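Jivimine notebook – kit and conditioning, women's squad
May, entry continued from the preseason block

Session at Lerdale, start 7:10 a.m. Pitch firm, light wind toward the clubhouse end. Squad split into forwards and backs. Danjuma Wike on timing gates, Solange Cordeiro on warm-up and tackle blocks, me on jersey pull tests in the back room afterward.

Gates first. Gate 2 dropped out twice during the 20 m sprints and Danjuma reset it both times. Forwards' second runs are usable, first runs are not. I have struck them from the sheet and left the raw file in the folder with an "x" suffix. Do not merge it. Backs ran clean. Battery contacts on gate 2 have corrosion on the negative side; cleaned with vinegar and a cotton bud, dried, refitted. It held for the rest of the morning but I would still swap the unit before the next block.

Scrum sled load cell: zero drift again. Read 7 N unloaded at start, 4 N at finish. Small against the 528 N we got on the static check, but the sign changed between runs last month and I don't like it. Genivaldo Prado thinks it is the cable clamp. He moved it one hole toward the frame and wrote the position in pencil on the sled. Next check: same static load, clamp in the new hole, three readings with the sled unloaded between each.

Tackle block: Solange wants the pads swapped for the Hubáček ones, which are stiffer. No objection, but contact numbers before and after the change can't be compared, so the change should fall at the start of a block and be logged. 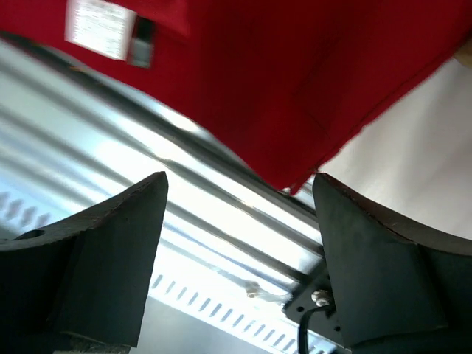 Pull test protocol is still the Uvel sheet, revision B. Clamp jersey at collar seam and hem, preload, zero, pull at constant rate, stop at first stitch failure or at the limit. Two problems with it. The sheet does not say which face of the fabric goes toward the fixed jaw, and Genivaldo and I had been doing it differently. It also says nothing about tags. On red cloth with a printed white label and a dark gray tab right beside it, as here, a jaw set across either one is gripping more than the fabric, and the reading belongs to the stack. Proposed wording for revision C: "Jaws to be clear of labels, tabs and loops by one jaw width. Outer face to fixed jaw." Sibusiso Mthembu to confirm before I retype it.

Results so far are all side seam, long sleeve. Failure was at the stitch line in every case, never in the cloth. Shoulder seam not started. The shoulder is where opponents get a hand in at the ruck, so it should have gone first, and I would reorder the sheet if we were beginning again. Wash cycles: the washed set is still at the laundry, so everything above is for unwashed jerseys only. Mark the plots accordingly.

Side note on fit. Two of the front row asked for a looser sleeve, and the back three want the reverse. A tight jersey gives a tackler less to hold, but the props say it rides up when they bind. Solange will ask each player after the next full-contact session, same questions, on paper. No discussion in the group beforehand, or the answers will all match.

Junhao Yin has the spreadsheet. Column for jaw position added at the far right so the existing formulas don't move. Leave it blank for older rows; do not guess.

To do
– swap gate 2, label the old one
– static check on sled, new clamp hole
– shoulder seams, unwashed
– ask Sibusiso re revision C
– collect washed set
– order jaw liners, current pair is polished smooth at the left edge and slipping under preload

Packed up 11:40 a.m. Key back on the hook.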